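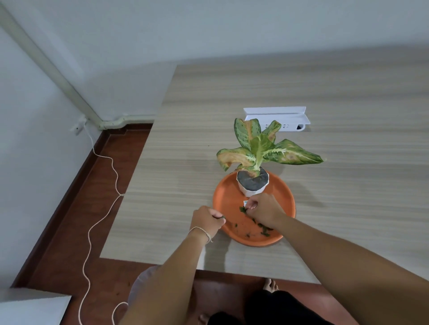

By Zoia Kostiuk, product documentation
Last revised 30 March 2026

Brenholm Round Plant Saucer, orange
Item no. 561

The Brenholm is a round plastic saucer for a single small houseplant pot. It catches drain water, loose soil and dropped leaf material, and keeps them off the table or shelf. It is used with a pot that has drain holes. The saucer itself has no holes and no feet, and it sits flat on the surface under it.

The version on this page is orange. The plant in it is a variegated aglaonema type in a small white pot. Plant, pot and plant label are not included.

Specifications

Material: polypropylene, dyed through
Shape: round, raised rim
Color: orange
Outside diameter: 98 mm at the base
Largest pot base: 91 mm
Finish: smooth inside, light texture underneath
Pack size: 2 saucers
Use: indoor
Cleaning: hand wash, mild soap

The base diameter is measured across the underside. The rim flares outward from there, so allow more room on a narrow shelf than the base figure suggests.

Choosing a size

Measure the base of the pot, not the top. Most small pots taper, and the top measurement will send you to a saucer that is too large. If the pot base is at the 91 mm limit, the pot will fit but there will be little room for fingers or a cloth between pot and rim. For plants that drop leaves often, a pot base smaller than the limit is easier to live with.

Pots with a square base should be measured corner to corner.

Placing the saucer

Set the saucer on a level, dry surface. On wood or wood-look tables, put a cork or felt pad under it if the plant will stay in one place for months. The plastic does not pass water, but condensation can form underneath in a cool room.

Keep power strips, chargers and extension cords away from any plant that is watered in place. The saucer holds a limited amount of water and will overflow if the pot is flooded. When outlets share the table with the plant, carry the pot to a sink, water it there, let it drain fully and then bring it back.

Clearing leaf debris

Leaf pieces left in the saucer soften in drain water, stick to the plastic and attract fungus gnats. Pick them out by hand before watering. Larger fragments lift easily with the fingertips. Small pieces that have gone down between the pot and the rim are easier to reach if the pot is tilted slightly with the other hand.

Damaged leaves with orange-brown patches or edges can be trimmed over the saucer. Use clean scissors. Browning of this kind on an aglaonema has several possible causes, among them direct sun, dry air, cold drafts and fertilizer salts, and the saucer has no effect on the first three. Salts can build up when a pot stands in its own drain water, so empty the saucer within half an hour of watering.

A plant label kept in the saucer should be taken out before washing. Printing on nursery labels can fade with repeated wetting. Push the label into the soil at the edge of the pot if you need to keep it readable.

Some aglaonema sap can irritate skin. Wear gloves if you are sensitive to it, and wash your hands after handling cut leaves.

Washing

Lift out the pot. Tip loose soil into the trash, not the drain. Wash with warm water and a soft sponge. White mineral rings come off with diluted white vinegar left on for ten minutes. Do not use scouring powder; it scratches the inside surface and the scratches hold dirt. The saucer is not rated for the dishwasher.

Color and aging

The orange is mixed into the plastic and will not chip. Strong window sun will lighten it over time, usually more on one side. Turn the saucer when you turn the plant. Batches molded before October are slightly redder than current stock and may not match in a row.

Related items

Zuvent cork pad, fits under item 561
Stasiv drip tray, long, for several pots
Drekus soil scoop, small

Questions about fit: write to Pylyp Onyshchenko at the parts desk and include the pot base measurement.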